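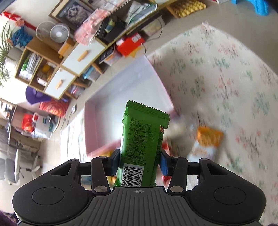

Slide 1. Hand gripper on a snack packet, blue pads either side, back of pack toward us.

SPEAKER NOTES - Looking after the hand grippers
Talk 7, hardware track, October 2020. Riaan Lekota

Say hi. Thank Veerle for the slot. Laptop on mains!!

Leave slide 1 up while people sit down. Point at the two fingers, the blue pads, then the linkage arms and the rivet pins. Those are the only parts I'm talking about today. Software people can relax.

Start with the pads. Blue rubber. Everything we grip goes through them, and they're what we look at least. Zigzag edge on the pack, crimped seal - packaging like that is mean to pads. It picks up whatever is on the rubber and leaves some of its own.

Cleaning. Lint-free cloth, plain water, bit of dish soap if greasy. Dry before use. No alcohol on ours - Tarun tried it in June on the Grotberg set and the rubber went shiny. Shiny = slip. We threw out both pairs.

When to change a pad:
- corner lifting, even a little
- shine that doesn't wash off
- a nick you can catch with a fingernail
Change both sides together. Always. One new and one old pulls the pack crooked as you close, ask Anel.

How we fit them. Old pad off slow, from the inside edge. Scrape the glue with plastic, NOT the steel scraper (there are two fingers in the scrap box with grooves in them, I brought one, pass it round). Press new pad on, close the gripper on a flat block, leave overnight. I know. Overnight. People want ten minutes and then the pad walks.

DRINK WATER

Linkage next. Back to slide 1, the silver pins. Wiggle test - hold the body, push one finger side to side, then the other. Should feel the same both sides. If one side knocks, tag it and put it on the bench. Don't oil the pins. Oil gets to the pads by lunchtime, then you're back at the start of my talk.

Closing check. Open all the way, squeeze slow, watch the tips. They should meet flat. If the tips touch first and the back of the pads is still open, something is bent, ususally from a drop. Log the drop. No one gets shouted at, Thabiso just wants it in the sheet.

Numbers if there's time. Elteo unit, 626 grips on the current pads and still fine. Best pair we ever had got to 2,022, mostly on soft things. Don't promise that to anybody. Film and card wear very diferent from cloth.

Import shelf - spare pads are in the flat tin, top left. Take two, write two. We ran out once and lost a day and a half.

Story about the Khumalo bench only if I'm ahead of time. Otherwise skip to questions.

Likely questions
Can we use harder rubber? Tried it. Lasts longer, drops more packets. Veerle has the samples.
Who signs off a repaired one? Me or Tarun. Not the person who fixed it.
How often is the wiggle test? Start of every shift, takes under a minute.
Can we glue a lifted corner? No. New pads.

Get the scrap finger back before people leave. Checklist cards are on the chair by the door, one per bench please.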